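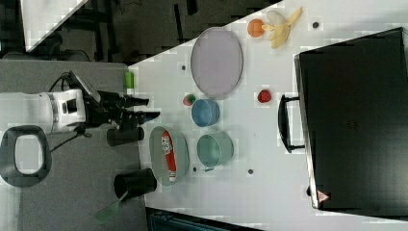
Kitchen bits out on the white table, before sorting.

How to Sort a Mixed Set of Dishes and Play Food Without Buying Another Organizer

Every storage site will tell you that the answer to a messy table is a tray with compartments. I have owned two of those trays. The compartments were never the size of anything I had, and one of them now holds batteries. What follows uses the dishes you already own as the containers. It isn't clever, but it has lasted since November.

What you need
The dishes themselves, a damp cloth, a dry towel, and a clear stretch of floor or counter. Skip the labels for now.

Step 1. Get everything out
Put it all on one surface, including whatever has rolled to the edge. Cups on their sides count. If a spatula is sitting in a cup, take it out, or you will sort the pair as one thing and wonder later where the spatula went.

Step 2. Plates and flat dishes first
The big oval plate is the awkward one. A lavender plate that size won't sit under a round bowl without rocking, whatever the stacking guides say. Lay it down as the base and put the gray-green oval dish on top. Take the red-and-white package out of the dish before you do this.

Step 3. Bowls
Try the blue bowl inside the teal one, then the other way around. Use whichever goes in without force. The Brukside guide says to nest by color, and I can't see why anybody would. Color tells you nothing about fit.

Step 4. Fruit
Apple, strawberry, orange and banana go together in the top bowl. The banana with its peel spread open goes in last, on top, because it takes up more room than it should. I tried a mesh bag from Plilturham for this and went back to the bowl within a week — everything sank to one corner.

Step 5. Cups and the spatula
Stand the black cups upright on the shelf beside the stack. The green spatula goes back in one of them, handle down. If the cup tips, lay the spatula flat next to it.

Step 6. Wipe the table
Do the edges and any small holes in the top, where crumbs collect. Dry it before anything goes back.

Boxed goods go in the cupboard.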